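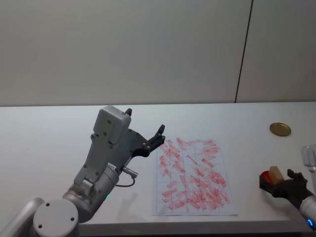
Opinion | Home & Habits
3 min read

I have come around, rather late in life, to the plain white table. For years I wanted wood with a bit of history in it, and my friend Dwayne Haddad, who sands things for pleasure, encouraged me terribly. But a white top against a pale wall is a kind thing to sit down to on a gray December morning, and I do think we're too quick to call it cold. It shows every crumb, yes! So you wipe it, and for 15 minutes or so of your day (coffee included) you have somewhere clear to put your thoughts. I'd keep mine over any heirloom.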